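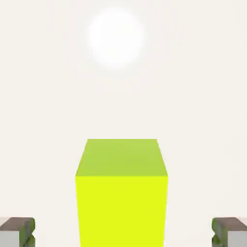

Maarten Dierckx wants the speed cap checked before anything else, and he asked for that in writing after the July session. It has been moved to line 1.

Tistbridge shared workshop, bench arm build
Pre-power checklist, filled in Thursday

1. Speed cap set in the controller and matching the simulator
OK. Both read 9 percent. Leave it there until line 6 is closed.

2. Emergency stop within reach of the person at the keyboard
OK. Button latches and needs a twist to release. Tested 2 times.

3. Base bolts tight, bench clamped
OK after rework. Rear left bolt took almost a full turn. Paint mark added.

4. Gripper cable clear of the wrist through full travel
FAIL. Rubs at the end of wrist rotation. Needs a longer loop and a second tie. Arm stays off until fixed.

5. Supply fused, cover on
OK. Haltard supply, cover screws all in. Spare fuses are in the lid of the gray toolbox.

6. Grasp routine run in simulation with the block centered between open fingers
Partly done. Job 713 finished its 3000 steps with no joint limit warnings. Off-center starts still to run. Srivastava has the script.

7. Finger opening on the real gripper compared with the model
Not done. Waits on line 4. Use the steel ruler, not the tape.

8. Floor tape down, walkway clear
OK. Tape is lifting by the Stastell cabinet, press it back down when you pass.

9. Safety glasses at the bench
One pair scratched, still usable. Replacement on the shopping list.

Result: do not power the arm. Recheck lines 4, 6 and 7, then sign again.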